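# Keeping a glossy white tabletop decent

Updated Feb 20, 2020

I have never fully believed in glossy white furniture. It photographs well in a showroom, and then you take it home and find out what your ceiling lights look like from underneath. Still, I look after one, and I've tried most of the advice that gets passed around. Some of it works. A fair amount of it is there to sell you a bottle.

## What you need

- 2 microfiber cloths, one for wet and one for dry
- a bowl of warm water
- plain dish soap
- a soft brush, the kind sold for dusting keyboards
- a sticky lint roller for anything with fur or pile

You don't need the special polish. I bought a bottle of Curlow gloss restorer in November after reading a lot of happy reviews, and I gave half the table the full treatment and the other half soap and water. Kenta Ichikawa, who had no idea which side was which, picked the soap side as the shinier one. One table and one pair of eyes, so make of that what you like, but I didn't buy a second bottle.

## Step 1: Take everything off

Everything. Wiping around a mug is how you get the ring of haze that you'll spend the rest of the week looking at. Lift things straight up. If you slide them, whatever grit is stuck to the bottom comes along for the ride, and gloss shows every scratch.

Turn each object over before you set it aside and look at the base. Ceramic often has an unglazed foot that's rougher than you'd expect. Seasonal decorations are worse, in my experience, especially if they've spent most of the year in a box with glitter.

## Step 2: Dust before you wet

People skip this one. Dust plus water makes a thin gray paste, and you'll push it straight into the cable holes. Brush toward the front edge, then do the rims of the holes separately with a dry corner of cloth.

If cables hang down near the back, hook them up out of the way first. A wet cable end dragged over a clean surface is very annoying.

## Step 3: Wash, then dry at once

1. Put a small drop of soap in the bowl. Less than you think.
2. Wring the cloth until it no longer drips.
3. Wipe in long straight passes, back to front.
4. Dry each section before starting the next.

The whole job takes me 9 minutes. I've seen "two-minute shine" routines and I'd like to see those tables in daylight.

Circular buffing is widely recommended. I can't see that it does anything except tire your arm, and on my table it left swirls that straight passes don't.

## Step 4: Check it from low down

Crouch until your eye is nearly level with the surface and look along it toward the light. Smears show as dull patches that break up the reflections. Don't mistake the reflections themselves for dirt. I once spent an evening rubbing at a gray line that belonged to the ceiling.

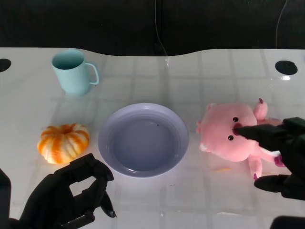

*Mug and striped pumpkin on the white top. The faint gray lines are reflected light, so leave them alone.*

## Step 5: Put back less

There's a rule going around that a glossy table should hold only white or clear objects. I don't buy it. Color picks up a faint tint in the surface underneath, and I'd call that the one real advantage of the finish. A pale blue mug does it gently. Orange does it louder.

What matters more is space. Leave enough room between things that you can get a cloth through without lifting anything for the quick daily wipe. And keep cups away from the cable holes, whatever you think of your own coordination.

Felt pads are worth it under ceramic. Kiyoshi Murakami swears by cork, but his cork sheds crumbs and he pretends it doesn't.

## Step 6: Deal with the soft stuff

Plush toys look harmless near gloss, and they won't scratch it. They do drop lint, and lint on a shiny white surface is the first thing you notice. Roll the toy before it goes anywhere near a clean panel. Go with the pile, then lightly against it, and pay attention to the seams and the area around a nose or button eyes, where fluff likes to collect.

Check the label before washing one. "Surface clean only" usually means a damp cloth and a bit of patience. I'm doubtful about the baking soda method, where you shake the toy in a bag of powder. Most of the powder ends up on the table. 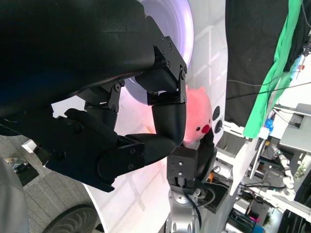

*Pink plush with a small red nose, in front of the curved white panel.*

Curved panels get the same wash as the flat top, with one change: start at the bottom and work up, so drips land on a part that's already wet. Around buttons, use the damp cloth over a fingertip and never pour or spray. Spray travels.

## Things I'd skip

- **Melamine sponges.** They're a very fine abrasive. They will remove the mark and some of the shine with it.
- **Vinegar.** Fine on glass. I've had no better result than soap, and then the room smells of vinegar.
- **Car wax.** Looks great for a day, then holds every fingerprint.
- **Sanding out scratches.** A 2,000 grit sheet sounds gentle. Try it on a hidden spot underneath first, and I suspect you'll stop there.

Repeat the full wash when the low-angle check in Step 4 starts to look bad. On mine that's every couple of weeks, more often if people have been eating at it.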